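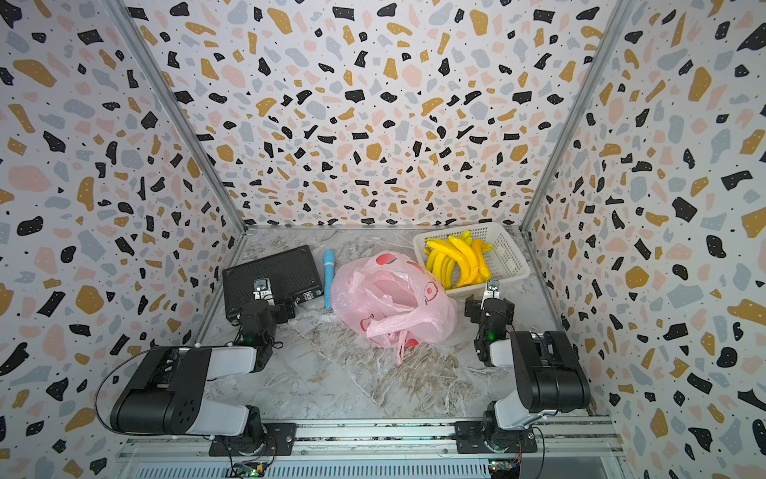

Ticket 2589
Product: Pellum label printer, network model
Status: Closed
Opened: July 26, 2021

Problem as reported
Printer prints one or two labels, then stops. The queue on the PC shows the job as "printing" until it is cancelled. Power light stays green. It worked without trouble from March until the office moved to the Wiveck building.

Checked so far
Changed the label roll. Same result.
Cleaned the print head with an alcohol wipe. Same result.
Swapped the network cable for a new one. Same result.
Printed the self-test page from the front button – all 20 lines came out clean, so the head and feed are fine.

First reply
Please remove the printer from the PC, restart, and add it again by its network address instead of by name. Use port 3000. Send the log file if it still stops. 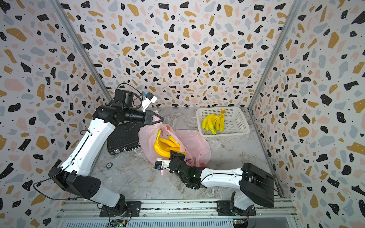
Sadeghi

Added by address as asked. The first job of six labels went through. The second stopped after one. Log attached. The only line that repeats is error 1244, always a few seconds after the job starts.

Second reply
Error 1244 means the printer lost its address part way through a job. In most cases another device on the network has been given the same one. Turn the printer off and ping its address from the PC. If you get an answer, something else is using it.

Update
Printer off, ping still answered. The address belonged to the Marer door entry panel, which was set by hand before we moved in. Gave the printer a fixed address outside that range and set the job timeout to 2000 ms – it had been left at the default.

Ran a full roll this afternoon with no stops. The old queue still shows on one PC and can't be deleted, but it isn't used. Fine to close.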